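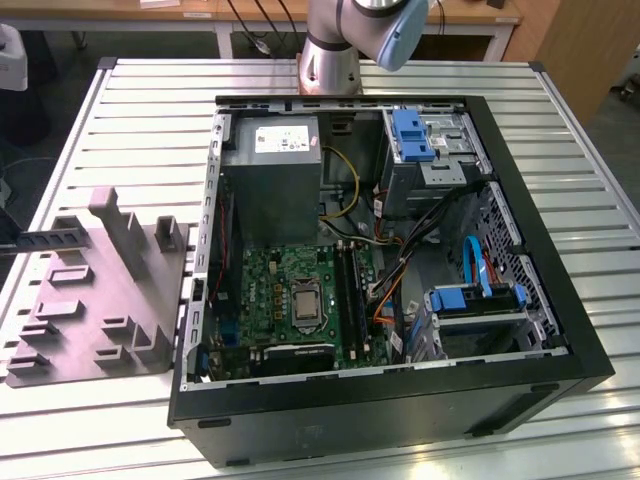
A desktop tower with the side panel off. Old computers are free to drop off in Zirnby starting in July.

Zirnby is finally taking our old electronics, and it won't cost us anything

If you have a dead computer in your basement (I have two, plus a printer I stopped speaking to years ago), the town has good news. Starting in July, Zirnby residents can drop off old electronics at the Lindgren Street transfer station for free, year round, during normal hours. The town council voted on it last night and it passed without much of a fight, which I did not expect after sitting through the last meeting on the subject.

Up to now we had one collection a year, in the fall, in the high school lot. You sat in line with the engine running and your trunk full of monitors, and if you happened to be out of town you waited another year. I missed it twice. The second time I had everything loaded in the car already and drove around with a microwave in the back seat until Thanksgiving.

The one-day event brought in 506 carloads last fall, according to the memo in the council packet, and the line backed up past the gas station and blocked the turn for the middle school. Public works has been asking for something different ever since. What they came up with is pretty simple. There will be two covered bins at the transfer station, next to where the cardboard goes now, and a hauler called Simia will empty them when they fill up. The town pays Simia by the load out of the trash budget, and in return the fall event goes away.

So what can you bring? Desktops, laptops, tablets, monitors, printers, keyboards, cables, phones, routers, stereos, game consoles, DVD players, and pretty much anything small with a cord. Flat TVs are fine. The big old tube TVs are fine too, but those carry a $10 charge, payable by card or check at the scale house. They do not take cash there anymore and they haven't for a while, so please don't be the person arguing about it with a line behind you. I have been that person.

Microwaves count. I asked, for obvious reasons.

What you can't bring: refrigerators, air conditioners, dehumidifiers, anything with coolant in it. Those still go through the appliance pickup, which you have to schedule by phone and which still costs what it cost before. Smoke detectors are a no. Loose batteries are a no for the bins, but there's a bucket for them inside the scale house, and they want tape over the ends of the lithium ones. If the battery is built into the thing, like in a phone or a tablet, leave it where it is and put the whole thing in the bin. Please do not pry it out with a screwdriver. There was a trash truck fire on Lindgren Street two winters ago that started with a battery, and public works brought it up three separate times last night, so I gather they're still a little sore.

Most of the discussion was about money, like it always is. The town expects to spend a bit more on this than it did on the fall event, even with police overtime for the traffic taken out. One council member wanted to charge every household a small yearly fee and one wanted to charge by the item, and for a good half hour it looked like we might get both. What seemed to turn it was a letter from a resident out by the reservoir, read into the record, with a list of what gets dumped along the access road. Televisions, mostly. The crew out there hauls off tube TVs every spring, and it takes a truck and two people most of a day. After that the per-item idea kind of faded. They kept the charge for tube TVs, which seems backwards to me given that tube TVs are the exact thing being thrown in the woods, but I don't get a vote. I did say so at the microphone. I got a polite nod.

The other thing people wanted to talk about was their data, and I don't blame them. Old computers have tax returns in them, and photos, and every password you ever let the browser remember. The town's answer is that it's on you. Simia shreds the drives at its own plant, and that's written into the contract, but between your trunk and that plant your old laptop is going to sit in a bin for up to 10 days. The bins lock at night. During the day they're open and there's an attendant nearby, but the attendant is also watching the cardboard and the scrap metal and directing people who have never backed up a trailer before.

So wipe your stuff first. If the machine still turns on, both Windows and Mac have a reset option in the settings that erases everything, and you'll want to pick the slower, more thorough version if it gives you a choice. Sign out of your accounts before you do it. If the machine won't turn on, you can pull the drive and keep it, and the town doesn't mind one bit if your tower shows up without it. I did this with one of mine over the winter and it was four screws and two plugs. I felt very capable for the rest of the afternoon. The drive is now in a kitchen drawer with the takeout menus, so I'm not sure I've solved anything, but at least I know where it is.

If you'd rather have someone do it for you, Tridance, the computer shop across from the post office, will pull a drive while you wait. They charge for it and I forgot to ask how much, sorry. They'll also look at a machine and tell you if it's worth fixing, which is worth doing before you toss it. A couple of people at the meeting asked if the town could set working computers aside for families who need one, and I was hoping for a yes. The answer for now is no. Once something goes in the bin it belongs to Simia, and nobody is supposed to take anything back out (they were pretty firm about that, and there will be a sign). The library said it would talk with the schools about a separate shelf for donations, but there's no date on that and no money behind it yet. I'll keep asking.

Some nuts and bolts, for those of you who just scrolled down for this part:

You need a current transfer station sticker. It's the same sticker you already use for trash, so if you get your trash hauled privately and don't have one, you can pick one up at town hall with something that shows your address. Renters too. The sticker is good through the end of the year.

Hours are the regular transfer station hours, and they close the gate at 3:30 in the afternoon even though the sign says 4. I have raised this before. The explanation is that 4 is when everyone has to be out, and if you ask me that should be what's on the sign.

There's a limit of five large items per visit, a large item being a TV, a monitor, a full-size printer or a desktop tower. There's no limit on the small stuff. If you're cleaning out a parent's house or something like that, call public works first and they'll work out a time with you. They were nice about it when I called about my aunt's place.

Businesses can't use it. That includes home businesses if you're bringing in more than a household would, and I don't know how anyone plans to judge that at the gate. The council said it would look at a paid option for small businesses after the first six months.

The town is also mailing a card about all of this to 2000 addresses sometime in June, so look for it before it goes out with the pizza coupons. It has a list of what's accepted on the back and you can stick it on the fridge. The draft they showed us last night had the old hours on it. Somebody pointed that out – okay, it was me – and they said it would be fixed before it went to the printer.

I plan to be down there the first week with both computers, the printer and yes, the microwave, and I'll post something on how long it took. If you have a question I didn't cover, leave it in the comments and I'll pass it along to public works, or just call them yourself. They pick up before noon. After noon you're going to get the machine.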